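The Long Way Through the Grocery Store

I grew up in a house where groceries were bought fast. My mother had a list written in the order of the aisles, and we followed it like a train on a track, and if you wanted to stop and look at the pickles you had better do it while walking. So it took me until my forties to find out that I love a grocery store, really love one, the way other people love a museum or a hardware store.

The one that did it was in Trelham, where we moved two years ago in February. It's called Plumstead Market and it's nothing to look at from the road, just a long low building that I think used to sell carpet (there's still a worn track in the floor by the registers). I went in for milk and came out an hour and ten minutes later with a jar of plum butter, a sack of buckwheat, two kinds of noodles and, I'm sorry to say, no milk.

Since then I've made a habit of going at eight in the morning, before it fills up, and taking the long way. I start at the back with the dried beans, go up through the teas, and save the snack aisle for last because I have no self-control there whatsoever. My one rule is that I bring home something I've never cooked or eaten before. It has to cost less than a movie ticket, and I have to finish it, even if it takes a month.

The finishing part has been harder than I expected! There was a fermented radish that sat in the door of our fridge all spring looking at me. There was a bag of Kastitz rye crisps so hard that my husband asked if they were meant for the dog. But there was also the Igwe pepper paste, which I now put in scrambled eggs, in chili, and once in a grilled cheese at midnight, and which I would drive a good long way to replace. I've gone through 70 new things so far, written down in an old address book with a line or two beside each one. Some of the notes just say "soup?" and I no longer know what I meant.

My sister thinks all this is a silly way to spend a morning, and she's the sensible one, so she may be right. But I've started to cook differently. I used to pick a recipe and then go hunting for the ingredients, and I'd get cross if the store was out of one. Now I come home with the odd thing first and build supper around it, and supper is better, or at least we talk about it more. My husband, who for years answered every question about dinner with "fine," recently gave me a full five minutes on the subject of roasted seaweed.

If you'd like to try it yourself, go when you aren't hungry and you aren't in a hurry, and pick up the things with labels you can't read. Ask whoever is stocking the shelf what they do with it at home. I got my best dumpling sauce that way, black vinegar and a little sugar and more garlic than seems polite, and I've been making it every week since.
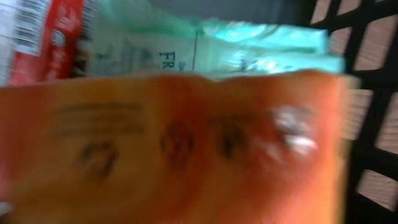

I still forget the milk, by the way. I've started keeping a box of the powdered kind in the pantry for those mornings, and it does perfectly well in pancakes.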